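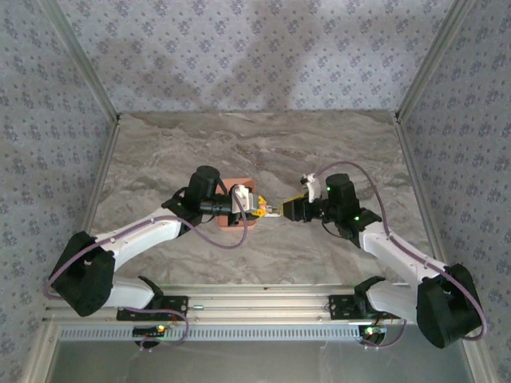

Every few months someone tells me that a shorter working week would cure whatever is wrong with us. I'd like to believe it. I have worked the longer kind for most of my adult life and can't say I'm attached to it. But the case is usually made so loosely that I end up arguing against something I half want.

Take the report that Clutora, the consultancy, sent round in August. It surveyed 1531 office staff at firms that had dropped a day, and found that most were happier. Well, yes. Ask people who have just been handed a free day on full pay whether they like it and you will not wait long for an answer. What I wanted to know was how they felt a year or two on, once the new day off had become an ordinary day off, and on that the report has very little to say. The follow-up covered 56 people, all of them still with the same employer. Those who had left weren't asked.

Then there is the matter of who gets counted. The firms in these trials are nearly always full of people with desks. Valentina Lagos, who ran the wards rota at a care home in Prakow for 15 years, put it to me more sharply than I would have dared. "If I go home a day early," she said, "who turns Mr Montecinos over?" The answer is another carer, and another carer has to be paid, and the fees go up or the council finds the money. It may well be worth doing. But it is a bill, and I have yet to see a campaign leaflet with the bill printed on it.

The usual reply is that people get the same work done in less time. In some jobs they do. Most offices have a weekly meeting that could be dropped without harm. Yet once the slack has gone, it has gone. Catalina Ulloa tried the new hours at an insurance office in Brinel and told me she stopped eating lunch with anyone. She liked her long weekends. She also said the place had become very quiet, and that when a junior colleague got into a muddle with a claim it took three weeks for anybody to notice.

I don't take that as proof of much. One office is one office, and I would complain if the other side leaned on it. Still, a stopped lunch doesn't show up in a survey about output, and I suspect a good deal else doesn't either.

What I'd ask for is dull. Run the trials for longer, include a hospital and a bus depot, talk to the people who quit, and publish the costs next to the smiles. If the thing still looks good after that I'll sign the petition. Until then I'm keeping my pen in my pocket, and my diary as full as it was.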